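Home | Ask a Grown-Up | Robots | Games

How Does a Robot Learn to Fold?

Hi, I'm Jenő Lengyel, and I teach robots at Trornstead. You can't tell a robot "fold that, please" — it needs examples, and lots of them! 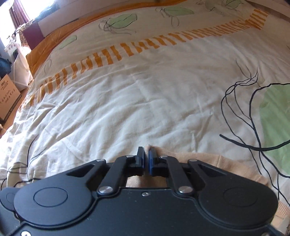

The gripper's two fingers on some folded peach cloth.

I hold a gripper in my hand and do the job myself, while a camera on it records everything. One try is one example. For our folding project we want 1,500 of them (I've done 302, phew). I change beds, cloths and rooms too, so the robot doesn't learn just one bed. Then a computer studies all those tries and looks for patterns — a bit like you learning to tie your shoes by watching someone else.

Try it! Pinch a sock with two fingers and fold it 11 times. Was every fold the same?

© Clasitz Kids | Contact | Back to top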